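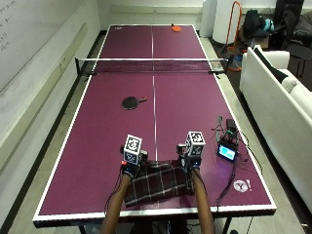 A table with a maroon surface, one paddle left at the far end.

Every April our law faculty sends students to a negotiation competition, and every April the same people apply. I studied at Astholm for two years, in a language I did not grow up with, and I want to argue that the selection should change.

At present each applicant speaks alone in front of the judges for six minutes. The topic is given on the spot. Students who did debate in high school are comfortable with this. Students like me spend the first minute translating inside the head, and when the sentence is finally ready, the moment for it has passed. I was not chosen in my first year. I do not complain about the result, the others spoke better than me.

But speaking well alone is a small part of negotiating. In the real rounds there is a partner, a file to read and another team which wants something. My second year I entered through the Hastik Round, a smaller contest where the file comes 30 hours before. I read all of it. In the file, a company called Canus wanted to end a supply contract, and the useful clause was hidden in an annex. My partner spoke most of the time and I passed her notes. We came second, and I was more proud of that annex than of any speech in my life.

I have heard the objection that a lawyer must be quick. Some must. Many more will sit with 135 pages of contract and be paid for noticing one wrong word. A university which rewards only the quick tongue is telling the careful students to stay at home.

My proposal is modest. Keep the six minutes, but give the topic the evening before, and let students apply in pairs if they wish. Count the written plan for half of the mark. The team from Lò, which beat us, is chosen more or less in this manner, and they were very polite while they took everything from us.

The application form for next year is not printed yet, so there is still time to change it.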